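Search this site
Enter keywords
Go

Filed under: Days Out, Labs & Workshops, Robots

Open day at the Andton simulation lab

2021-01-23

I had been trying to get into the Andton robotics building ever since it went up on the Loltside campus, so when they opened the doors for an afternoon I was in the line before the coffee cart was. I came away with a sore back, a paper badge and far too many notes. These are the best of them.

The tour groups were capped at 17, and mine had a lot of kids in it, which turned out to be great luck because kids ask the blunt questions. (First one, before we had our coats off: "Does it ever break the dishes?" Yes, said our guide, all the time, and that's why they start with dishes made of numbers.)

We began on the ground floor with the workshop. It smells of cutting oil and warm dust, and there are drawers of fasteners all the way up one wall, labeled by hand. I could have stayed there the whole visit. They let us turn the joints of an old demonstration arm with the power off, and it moves much more smoothly than I expected, a bit like a heavy door on good hinges. Then up two flights to the simulation room, and that was the part I'd really come for.

The project up there is called Ledberg, and it's all about household chores. The team builds rooms on the computer, fills them with furniture and kitchen things, drops in an arm, and has it practice picking up and putting down. One full run of a chore takes 31 seconds when it goes well. They run 100 of these side by side overnight, then come in the next morning and go through the ones that went wrong, and I loved how cheerful they were about it! One screen by the door was playing nothing but failures, and people were laughing and pointing and picking favorites.

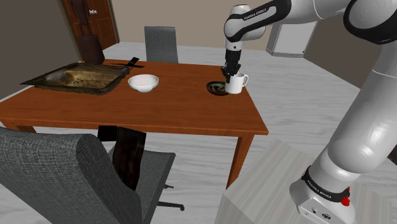 Clearing the table was the chore they had picked for visitors, and I watched it for much longer than my slot allowed. It looks so simple until you think about where each finger has to go. The gripper takes the white mug by its rim, fingers pointing straight down, with the handle left alone off to the side, and I asked why it didn't use the handle like I would. The answer was that the rim is the same all the way around, so it doesn't matter how somebody left the mug standing, while a handle has to be found first. Makes sense! Our guide also talked about clutter. With a small dark dish that close to the mug there isn't a lot of room to be sloppy, and a big baking tray is a different problem altogether for two fingers.

After that we got to try it ourselves. You hold a controller, look at the screen, and steer the simulated arm over the table. I was terrible. I went in too low, pushed the bowl clean off the far side and got a round of applause from the group. The girl after me, maybe nine, got hers on the second try and walked off as if it were nothing. My tip, for what it's worth, is to line everything up from high above and only then come down, slowly, and keep your elbows on the desk.

The last stop was a short talk in the Agarwal Room on moving from the simulated kitchen to a real one. I'd assumed you just copied the program across. No such luck: real cups are heavier or slicker than you guessed, real lights throw glare, and the arm has to cope with all of it. So they vary things on purpose in the simulation, like weight, friction and the color of the walls, until the real kitchen is one more variation. I understood maybe half of the slides and enjoyed every one.

A few practical things if you go. Parking at Loltside is free on open days but the lower lot fills up early, and the walk from the upper one is steep. The elevator is around the back, past the bike racks. Bring a snack, the cart ran out of everything except oat bars by midafternoon. The next open day is planned for June and they hope to have the workshop arm powered up for that one. I've already put my name on the list.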